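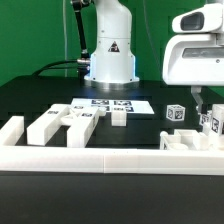 **Lasireck 40 Height-Adjustable Workbench**

The Lasireck 40 is a freestanding bench for workshops, teaching rooms and packing areas. It is supplied by Drokik in two widths and may be ordered with or without the lower shelf.

## Specifications

| Item | Detail |
|---|---|
| Top thickness | 40 mm |
| Height adjustment | 18 steps |
| Frame | Powder-coated steel |
| Rated load, evenly spread | 3,000 lb |
| Delivery | 35 working days |

## Assembly

Two persons are required. The feet must be leveled before the top is bolted down. Customers replacing the earlier Jadden bench may keep their existing floor anchors, as the hole spacing is unchanged.

## Care

The top should be wiped with a damp cloth and mild soap. Solvents will dull the finish and are not covered by the warranty.

## Ordering

Orders are to be submitted in writing and must state the width, the shelf option and the delivery address. Drawers are sold separately. Requests for spare parts should be addressed to Lenka Hudec, Customer Accounts.

Specifications valid from 7 October 2022.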